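Flinden Laundry Demonstrations

Version 5, February 2021
Maintained by the Drikell home tasks group

Summary

Flinden is a set of 848 demonstrations of a two-armed robot handling laundry at a front-loading washing machine. An operator drives both arms by remote control through the Kusuma leader rig. There is no scripted motion in the set.

Tasks

load: garments go from a basket on the floor into the drum
unload: garments go from the drum into the basket
sort: garments are split between two baskets (27 episodes only)

The door is already open at the start of every load and unload episode. Opening and closing it will be a separate task in the June release.

What is in an episode

Head camera video, joint positions for both arms, gripper opening, operator commands and a one-line task label. Video and joint data share one clock. Commands run slightly ahead of the measured positions, so do not swap one for the other when training.

Collection

Operators practiced until they could finish a load episode without help. Dropped garments were picked up and the episode continued. Episodes where an arm hit the machine hard enough to trip the stop were removed, around 89 in all.

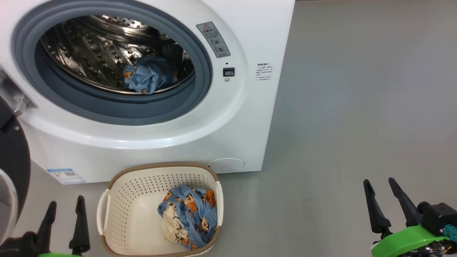
Head camera view: one bear-print garment in the drum, another in the basket, both grippers open.

Known problems

Fabric at the back of the drum is often hidden by the gripper during a grasp.
Sort episodes use an older gripper calibration. See the notes in the Fladutau loader before mixing them with the rest.
Task labels do not say which arm did the work.

License

Research use only. Redistribution needs written permission from Drikell.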